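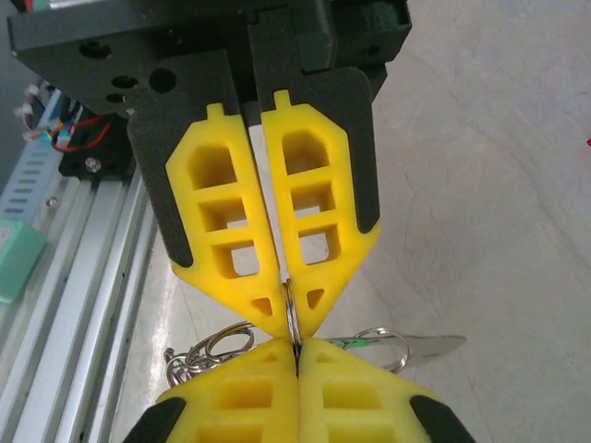

Indgate Works – Key and Tag Group
Minutes of the meeting held January 22, 2021

Present: stores, assembly, packing, quality.
Apologies: purchasing.

1. Minutes of the previous meeting
Agreed with one correction. Under item 3, "ring stock" should read "split ring stock".

2. Split key rings
2.1 Stores reported 3682 small split rings on the shelf after the January count. A further 4000 are on order from Ladik, delivery expected in April.
2.2 Quality had checked a sample from the last Ladik box. Four rings had ends standing proud of the coil and were rejected. The rest opened and closed without taking a permanent set.
2.3 Assembly asked whether the gap at the ring ends could be wider, to make threading easier. Quality was against this – a wider gap lets thin tags work their way off. No change to the drawing.
2.4 Rings are to be held upright and by the edge when passed from one station to the next. Laying them flat on the bench was slowing the pick-up. The work instruction will be reworded.
Action: assembly.

3. Tags for the Astine order
3.1 438 sets outstanding. Each set is one ring, one tag and one blank key.
3.2 The tag hole is tight for the ring wire. Stores to ask Yang for the hole tolerance in writing before any more tags are accepted.
Action: stores.
3.3 Packing will hold finished sets in the shallow trays until the tag question is closed. Deep bins are not to be used, as the rings tangle.

4. Storage
4.1 Large and small rings had been returned to the same drawer twice. Drawer fronts to be relabelled with the outside diameter in millimetres.
Action: stores.
4.2 Part-used bags to be folded and clipped, with the batch slip left inside.

5. Any other business
Packing asked for a second set of ring-opening pliers. Agreed, cost to the assembly budget.

Next meeting: to be set once Yang has replied.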